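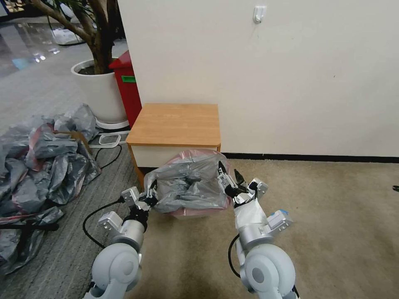

Grey bag in front of the small cabinet, heap of the others on the striped carpet to the left.

Notebook, bag sorting, Jul 25, 2020

Start of the second part of the plastic work. Lorna Cowie asked me to write down what we do with the bags, because in February the notes were only in my head and she could not repeat my weighing.

The bags are the grey ones, thin enough that light comes through. The one at the cabinet has pinkish-red along its lower edge. In the heap there is grey and pink mixed, and all of it is very crumpled, so from far away I can not say which bag is which. I must open each one and look.

Order of work for today:
Take one bag from the heap and bring it to the cabinet.
Pull it open at both sides and shake it out.
Lay it flat, press out the air with the forearm, fold in the long direction, then in three.
Weigh, write the weight in pencil, put it in the Dunbar box.

The flattening takes most of the time. The plastic holds air in the corners and the fold springs up again when I let go. Rozália suggested to begin from the closed end and push the air to the mouth. I tried the other direction first and it was a bad idea, the bag became a pillow. With her way it is better, but the creases stay. I do not think we should try to remove the creases, they do not change the weight.

I changed the place for folding. Before, I did it on top of the cabinet, but the top is too small for a bag in full length and one side always hangs down and pulls the rest with it. On the carpet there is enough room. The disadvantage is fluff. The plastic is charged after rubbing on the carpet and picks up every small fibre. For the Cesow scale this is not important, but for the samples which go to Benum it would be, so those I will cut before folding and not after.

Box limit: we said 200 bags in one box. I believe this is too many if they are folded in three. The lid of the first box did not close properly and I had to put a book on it. To discuss with Lorna if we order the bigger size.

Total weight of the first box, without the box: 3125 g. The box alone is 300 g, already taken off. Please do not take it off a second time, this was the mistake in February.

Small things:
The hook on the wall over the cabinet can be used for the list, if somebody finds a clip. The pencil list on the floor gets stepped on.
Tosen tape does not stick to this plastic. Use a rubber band for the bundles.
Bags with a hole bigger than a thumb go apart, do not fold them. I have 62 of these until now and they need their own box.

Open question for Rozália: do we weigh the torn ones together or one by one? I will leave them in the corridor until I have the answer.

Next time continue with the rest of the heap, beginning from the side nearest to the cabinet.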